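Skurora 모드 컷신에 자막 트랙 추가하기

작성: Evaristo Villaseñor
번역 및 보충: Chia-jung Hung
최종 수정: 6월 6일
분류: 모드 제작 > 컷신 > 자막

적용 범위

Skurora 엔진용 사용자 제작 컷신에 외부 자막 트랙을 붙이는 절차를 다룬다. 카메라 경로, 캐릭터 애니메이션, 음성 녹음은 다루지 않는다. 컷신 자체는 이미 재생 가능한 상태여야 하며, 음성 파일의 길이도 확정되어 있어야 한다. 음성을 다시 편집할 예정이라면 자막 작업은 그 뒤로 미룬다.

본문의 예제는 Rastascombe 맵의 도입부 컷신이다. 전체 길이는 2,285프레임, 재생 속도는 초당 30프레임이고 대사가 있는 캐릭터는 네 명이다. 프로젝트 파일은 자료실의 컷신 예제 묶음에 들어 있다.

준비물

Skurora 모드 편집기. 타임라인 패널에 '외부 트랙' 항목이 보이는 버전이어야 한다. 항목이 없으면 편집기를 갱신한다.
Grototach. 자막 파일을 엔진용 바이너리로 변환하는 명령줄 도구다.
Sârbu 글꼴 묶음. 한글 완성형 전체와 라틴 확장 문자가 포함된 비트맵 글꼴이다.
UTF-8 저장이 가능한 텍스트 편집기.

Sârbu의 이름에는 라틴 확장 문자가 들어 있으나 실제 폴더 이름은 sarbu이다. 설정 파일에 경로를 적을 때는 폴더 이름을 그대로 따른다. â를 넣어 적으면 일부 시스템에서 글꼴을 찾지 못하고 기본 글꼴로 넘어간다. 이때 오류 메시지는 나오지 않고 한글만 빈 사각형으로 표시된다.

1. 폴더 만들기

모드의 최상위 폴더 아래에 subtitles 폴더를 만들고, 그 안에 언어 코드별로 하위 폴더를 둔다. 한국어는 ko, 영어는 en이다.

mods/rastascombe_intro/subtitles/ko/
mods/rastascombe_intro/subtitles/en/
mods/rastascombe_intro/fonts/sarbu/

폴더 이름은 모두 소문자로 한다. 편집기 안에서는 대소문자를 구분하지 않지만 배포용으로 묶은 뒤에는 구분한다. 편집기 미리보기에서 정상이던 자막이 배포본에서 사라졌다면 이 부분을 먼저 확인한다.

2. 컷신의 기준 프레임 확인

편집기에서 컷신을 열고 타임라인 오른쪽 위의 단위를 '초'에서 '프레임'으로 바꾼다. 자막 파일에는 프레임 번호를 직접 적는다. 초 단위로 적고 변환 도구에 맡기는 방법도 있으나 반올림 때문에 한 프레임씩 어긋나는 줄이 생긴다. 대사가 짧게 이어지는 구간에서는 두 줄이 겹쳐 보이게 된다.

타임라인의 첫 칸은 0프레임이다. 예제 컷신에서 첫 대사는 98프레임에서 시작하고, 첫 번째 장면 전환은 541프레임에 있다. 이 두 값은 뒤의 점검 단계에서 다시 쓴다.

컷신 앞에 검은 화면이 들어가 있는 경우, 그 구간이 컷신에 포함된 것인지 엔진의 불러오기 화면인지 구분해야 한다. 타임라인에 막대가 표시되면 컷신에 포함된 구간이다. 불러오기 화면은 타임라인에 나타나지 않으며 프레임 번호에도 들어가지 않는다.

3. 자막 파일 작성

ko 폴더 안에 intro.txt를 만든다. 인코딩은 BOM 없는 UTF-8, 줄 바꿈은 LF로 한다. 한 줄이 자막 하나에 대응하며 항목은 세로줄(|)로 구분한다. 순서는 시작 프레임, 끝 프레임, 화자 코드, 본문이다.

98|161|A|통신 다시 확인해.
168|236|B|세 번 했습니다. 응답 없습니다.
243|318|A|그럼 네 번째로 해.
334|402|C|문이 열려 있는데요.
541|607|D|누가 열어 둔 거야?

화자 코드는 한 글자 대문자만 쓸 수 있다. 화자 이름을 화면에 표시할지 여부는 6항의 설정 파일에서 정하므로 본문에 이름을 직접 적지 않는다. 이름을 본문에 적어 두면 나중에 표시 옵션을 켰을 때 두 번 나온다.

본문 안에 세로줄 문자를 써야 할 때는 두 번 연달아 적는다. 줄을 나눌 때는 나눌 자리에 역슬래시와 n을 적는다. 자동 줄 바꿈은 단어 중간에서도 일어나므로 긴 대사는 직접 나누는 편이 읽기 쉽다.

앞 자막의 끝과 다음 자막의 시작 사이에는 최소 두 프레임을 비운다. 간격이 없으면 엔진이 두 자막을 하나의 블록으로 처리하고, 앞 자막이 사라지는 동작이 생략된다. 같은 화자의 대사가 이어질 때 특히 눈에 띈다.

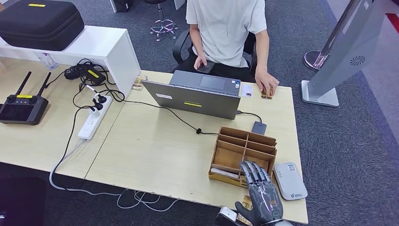

나무 칸막이 정리함과 그 위로 손가락을 굽힌 로봇 손.

4. 대사가 겹치는 구간 처리

두 캐릭터가 동시에 말하는 구간은 한 트랙에 넣을 수 없다. 시작 프레임이 앞 줄의 끝 프레임보다 작으면 변환 단계에서 오류가 난다. 처리 방법은 두 가지다.

첫째, 두 대사를 한 자막에 합친다. 각 대사 앞에 붙임표를 붙이고 줄을 나눈다. 화자 코드는 Z로 적는다. Z는 예약된 코드이며 화자 이름이 출력되지 않는다.

1120|1188|Z|- 엎드려!\n- 어디서 쏘는 거야?

둘째, 보조 트랙을 쓴다. 같은 폴더에 intro_b.txt를 만들어 겹치는 대사만 적는다. 보조 트랙은 화면 위쪽에 표시되며 위치를 바꿀 수 없다. 배경 방송이나 무전처럼 화면 밖에서 들리는 소리에 적합하다. 예제에서는 무전 음성만 보조 트랙에 두었다.

두 방법을 한 컷신 안에서 섞어 쓸 수는 있으나 같은 구간에 동시에 적용하면 아래쪽 자막이 두 줄, 위쪽 자막이 한 줄이 되어 화면을 많이 가린다.

5. Grototach로 변환

모드의 최상위 폴더에서 명령을 실행한다.

grototach build subtitles/ko/intro.txt --fps 30 --font sarbu --out subtitles/ko/intro.sub

보조 트랙이 있으면 --aux 옵션을 덧붙인다.

grototach build subtitles/ko/intro.txt --aux subtitles/ko/intro_b.txt --fps 30 --font sarbu --out subtitles/ko/intro.sub

--fps 값은 컷신의 재생 속도와 같아야 한다. 생략하면 24가 적용된다. 이 상태로 변환해도 오류는 나지 않지만 실제 재생에서는 자막이 뒤로 갈수록 늦어진다. 자막이 점점 밀리는 현상의 원인은 대부분 이 옵션의 누락이다.

변환이 끝나면 사용된 글자 목록이 출력된다. 목록 끝에 missing 항목이 있으면 글꼴에 없는 글자가 포함된 것이다. 말줄임표를 특수 문자 하나로 입력했거나 워드 프로세서에서 둥근 따옴표를 복사해 온 경우가 많다. 마침표와 곧은 따옴표로 바꾼 뒤 다시 변환한다.

예제의 한국어 결과 파일은 글꼴 캐시를 포함해 541KB이다. 결과 파일이 비정상적으로 크면 --font-full 옵션이 켜져 있는지 확인한다. 이 옵션은 쓰지 않는 글자까지 모두 넣는다.

6. 설정 파일 연결

모드 폴더의 cutscene.cfg를 열고 해당 컷신 블록에 다음 항목을 추가한다.

subtitle_track = subtitles/{lang}/intro.sub
subtitle_font = fonts/sarbu
subtitle_size = medium
subtitle_speaker = on
subtitle_fallback = en
speaker_A = 대장
speaker_B = 통신병
speaker_C = 정찰병
speaker_D = 기술병

{lang}은 게임의 언어 설정에 따라 자동으로 바뀐다. 중괄호를 지우고 ko를 직접 적으면 모든 사용자에게 한국어 자막이 나온다. subtitle_fallback은 해당 언어의 폴더가 없을 때 쓰는 언어다. 이 항목이 없고 맞는 언어도 없으면 자막 없이 재생된다.

화자 이름을 언어별로 다르게 표시하려면 speaker_ 항목을 cutscene.cfg에서 빼고 각 언어 폴더에 speakers.cfg를 만들어 옮긴다. 두 곳에 모두 있으면 언어 폴더 쪽이 우선한다.

subtitle_size는 small, medium, large 가운데 하나다. 숫자를 적으면 무시되고 medium이 적용된다. 사용자가 게임 설정에서 자막 크기를 따로 지정한 경우에는 그 값이 우선한다.

7. 미리보기와 점검

편집기를 다시 시작한다. 설정 파일은 편집기가 시작될 때 한 번만 읽는다. 컷신을 열면 타임라인 맨 아래에 자막 트랙이 회색 막대로 나타난다. 막대가 보이지 않으면 경로를 확인한다.

점검은 다음 순서로 한다.

98프레임으로 이동해 첫 자막이 나타나는지 본다. 97프레임에서는 보이지 않아야 한다.
541프레임으로 이동한다. 자막과 장면 전환이 같은 프레임에서 일어나야 한다. 전환 전에 자막이 먼저 나오면 시작 프레임을 다시 확인한다.
마지막 자막의 끝 프레임이 컷신 길이를 넘지 않는지 확인한다. 예제에서는 2,285 이하여야 한다. 넘을 경우 자막이 게임 화면에 남아 다음 자막이 나올 때까지 지워지지 않는다.
건너뛰기 키를 눌러 컷신을 중간에 끝낸다. 자막도 함께 사라져야 한다.
게임 언어를 영어로 바꾸고 처음부터 다시 재생한다.

편집기 미리보기는 음성과 화면의 동기를 보장하지 않는다. 입 모양과 자막의 시점을 최종 판단할 때는 모드를 실제 게임에서 불러와 확인한다. 미리보기에서 프레임이 누락되면 음성이 먼저 진행되므로, 그 상태에서 자막을 맞추면 게임에서는 반대로 어긋난다.

8. 배포용으로 묶기

배포본에는 .sub 파일과 글꼴 폴더, 설정 파일만 넣으면 된다. 원본 .txt는 필수가 아니지만 다른 언어로 번역하려는 사람이 있을 수 있으므로 source 폴더에 따로 넣어 두는 것을 권한다. 이때 source 폴더는 subtitles 폴더 바깥에 둔다. 안에 두면 엔진이 source를 언어 코드로 인식해 언어 목록에 표시한다.

자막만 갱신할 때는 .sub 파일 하나만 교체해도 된다. 단, 새로 쓴 글자가 있으면 반드시 다시 변환한 파일이어야 한다. 글꼴 캐시를 예전 파일에서 복사해 붙이는 방식은 지원되지 않는다.

자주 발생하는 오류

overlap at line N
N번째 줄의 시작 프레임이 앞 줄의 끝 프레임보다 작다. 빈 줄도 줄 수에 포함되므로 텍스트 편집기의 줄 번호와 일치한다.

bad header
파일 앞에 BOM이 있다. BOM 없는 UTF-8로 다시 저장한다.

unknown speaker
설정 파일에 정의되지 않은 화자 코드가 있다. 소문자 코드를 쓴 경우에도 같은 메시지가 나온다.

자막은 나오지만 화자 이름이 없음
subtitle_speaker가 off이거나 해당 줄의 코드가 Z이다.

한글이 빈 사각형으로 표시됨
글꼴 경로가 잘못되었다. 준비물 항목의 폴더 이름 설명을 참고한다.

수정 예정

9월 편집기 갱신에서 보조 트랙의 위치 지정 기능이 추가될 예정이다. 추가되면 4항의 내용을 고친다. 예제 파일의 오탈자는 댓글 대신 자료실의 수정 요청란에 남긴다.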